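The Long Afternoon of Cell 4

The gripper in Cell 4 has been closing two millimeters short since November, and everyone on the floor at Trostow has a theory. The morning shift blames the air line, which is impressive, as the gripper is electric. The evening shift blames the morning shift. The maintenance office, where I have been given a stool and a cup of something brown, blames the simulation.

Trostow makes hinges. It makes cabinet hinges, gate hinges, and a kind of soft-close hinge for piano lids that the sales brochure describes with more feeling than most people bring to their wedding vows. Cell 4 takes hinge leaves out of a felt-lined tray, turns them over, and sets them into a press fixture. It does this all day and most of the evening, at a pace a visitor finds hypnotic for the first minute and then slightly reproachful.

The arm was bought used. The gripper came from a firm called Kornon, whose manual runs to 49 pages and devotes 15 of them to warnings. The control software is by Edet. The simulator, in which every new motion is supposed to be tried before anyone lets the real arm attempt it, is called Flilla, and it is the reason I made the drive. I had been told that a factory this size could now fix its robots without touching them. I wanted to see people not touching a robot.

What I found was a technician lying on her side under one.

She had the fingertip off and was measuring it with a caliper that looked older than the building. Fingertips wear. On this gripper they are a pair of plain plates that bolt onto the jaws, and they spend their working lives being rubbed by stamped steel with a burr on it. A new pair goes on after 30 shifts, or when somebody notices, and the second system has historically been the more popular. The pair she had in her hand was worn along one side only. That was news, she said, in the tone of a dentist.

Even wear means old age. Wear on one side means the gripper is coming at the part crooked, and has been for a while, and has been grinding away at itself to make up the difference. So the gap of two millimeters, which for weeks had been treated as the illness, was demoted to a symptom. The fingers weren't closing short. They were closing fully, on a part that sat slightly askew between them, and the controller was reading the awkward fit as a gap.

Which brought everyone back upstairs to the simulator.

The maintenance office keeps a copy of Cell 4 in Flilla, and the copy is a humble thing. It has an arm, a gripper, a floor, a wall and a tray. It does not have the fire extinguisher that the real arm passes on every cycle, close enough to make you pull your own elbow in. It does not have the radio. The people who built it put in what the arm could hit and left out the rest, then forgot to put in the fire extinguisher when it moved. There is a sticky note about this on the monitor. The sticky note has itself been there long enough to need a second piece of tape.

Setting up a copy like this is mostly a matter of telling it where things are. You jog the real arm until a pointer touches a known corner of the bench, you write down what the controller says, and you give the same numbers to the simulator. Then you do another corner, and another. If the numbers are good, the arm on the screen and the arm downstairs agree about the world. If they are nearly good, the two agree about most of it, and the disagreement turns up in the last few millimeters, at the fingertips, where the work gets done.

The camera is the part that eats the afternoon. Cell 4 has one on its wrist, looking out past the fingers, and Flilla will draw what that camera ought to see from any pose you care to name. The technician's trick is to park the arm somewhere dull, well away from the parts, and hold the drawn view against the real one. You want a plain corner. A corner has edges that run in three directions, and if the camera is mounted a hair off, the edges won't lie on top of each other no matter how you plead. She doesn't trust a view with parts in it. Parts move, and then you are arguing about where a hinge was.

It took her four poses to be sure. In each, the drawn fingers sat a little to one side of where the real ones did, and always the same side. The wrist camera had been nudged on its bracket. Nobody had confessed to the nudging and she did not seem to expect it. There is a cleaning rag that lives on a hook next to the cell, and she gave it a long look.

A nudged camera explains nearly everything. The software finds the part in the picture, works out where it must be, and sends the gripper there with complete confidence. When the camera is off by a degree, the confidence stays and the accuracy leaves. The arm arrives at an angle, the fingers scrape, the plates wear, the fit gets worse. Somewhere along the line a person on the night crew had noticed the misses and typed an offset into the program to compensate. Later, another person had typed an offset to compensate for the offset. By the time I arrived there were several of these, stacked like mattresses in a fairy tale, each with a comment beside it. One comment read "temporary." One read "do not touch," and had clearly been touched.

The repair went like this. She loosened the bracket, set the camera back against its stop, and tightened the screws with a torque driver, in the crosswise order the manual asks for on one of its non-warning pages. She put on new fingertips. She cleaned the jaw slides, which had collected a gray paste of oil and steel dust, and she put in a smear of grease smaller than I would have guessed. She ran the gripper open and closed with nothing in it, watching the motor current, until the line on the readout stopped twitching. Then she deleted the offsets. All of them, from the top of the stack down, saving the old file first under a name I can't print in a family magazine.

Then came the waiting. With the camera moved, the hand-eye calibration had to be done again, and this is a procedure in which a robot looks at a checkered board from a great many angles while people stand behind a fence and look at the robot. It takes roughly as long as lunch, and lunch was accordingly taken. I was offered half a sandwich and a full account of the piano-lid hinge.

When the numbers came back they were put into Flilla, the arm on the screen was sent to the same dull corner, and the edges lay down on top of one another. The technician made a small noise. I have since learned it is as close as she comes to applause.

Only after that did the real arm get a real part. The first pick ran at a crawl, with her thumb on the enable switch. The fingers came down on either side of the hinge leaf, closed, and lifted. The controller reported the width it was supposed to report. She sped it up a notch and did it again, and again, and at some point I realized that the evening shift had come in and was leaning on the fence with its coats on.

One of them asked whether it had been the air line.

The sticky note on the monitor, I am told, is next on the list. So is a cover for the camera bracket, to be cut from scrap and painted a color that says hands off. The rag has been moved to a different hook, on the far side of the aisle. The fire extinguisher remains where it is, and the arm goes on passing it, every cycle, with what I now know to be a very well-measured sliver of air.
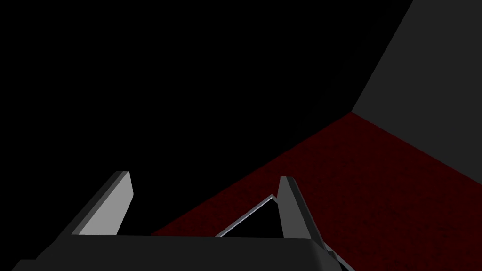

How often should a wrist camera's calibration be checked?

At Trostow the practice is now to check it at every fingertip change, and again any time the bracket has been loosened or bumped. The check means parking the arm at a plain corner and comparing the real view with the simulated one; the full calibration is repeated only if the edges don't match.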